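Pruscombe working group on handling rules, minutes
Present: Siu-ming Au (chair), Wing-sze Siu, Tsung-han Sin, Yung-ching Chow (minutes). Apologies from Yu-ting Wu. Start 2:15 pm.

1. Draft 2 of the garment handling rules
Siu-ming went through the changes. The draft now asks for 300 demonstrations per garment type and 80 before any review. Wing-sze wanted to know where either number came from. The chair said they were carried over from the Bemano draft. Wing-sze asked that her doubts be recorded. 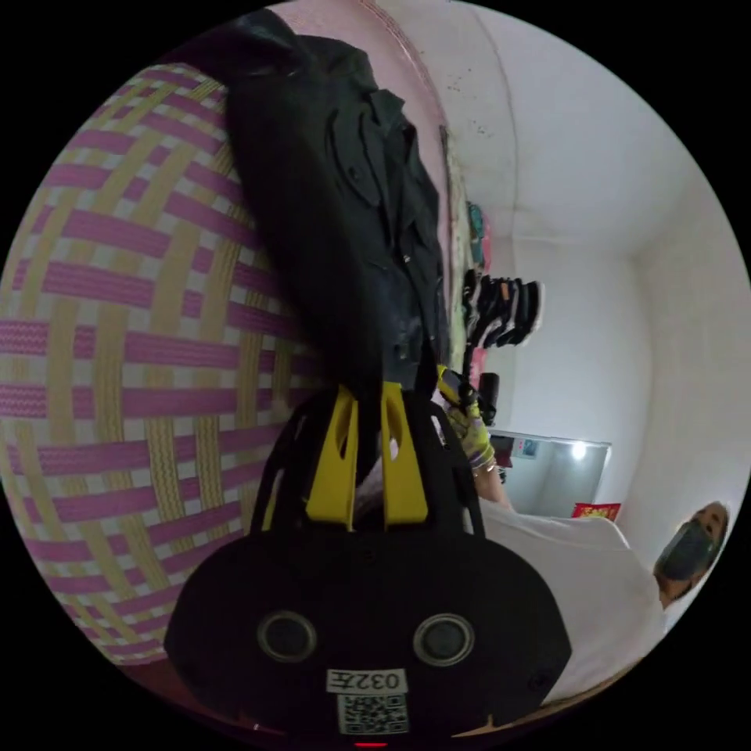 Rule 4, on labeling, was taken next. Tsung-han said a label that can't be read at a glance will be copied down wrong sooner or later. A QR code under the printed number, as on the black housing, was accepted as the minimum. Wing-sze pointed out that a code proves which unit was used and says nothing on whether it was checked.

2. Grip points
The draft says "grip at a firm part of the garment." Yung-ching called this too vague to enforce. Tsung-han will rewrite it with collars and hems named. Stoltano's wording was read out and not liked.

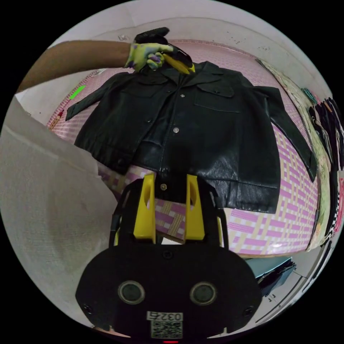 Who signs off when an operator departs from the rule? The shift lead, in writing, before the recording is used.

Wing-sze doubts anyone will do this after the first month. Left in for now.

3. Training
Proposed: 40 minutes per operator. Not agreed. Back on the list for February.

Closed 3:40 pm.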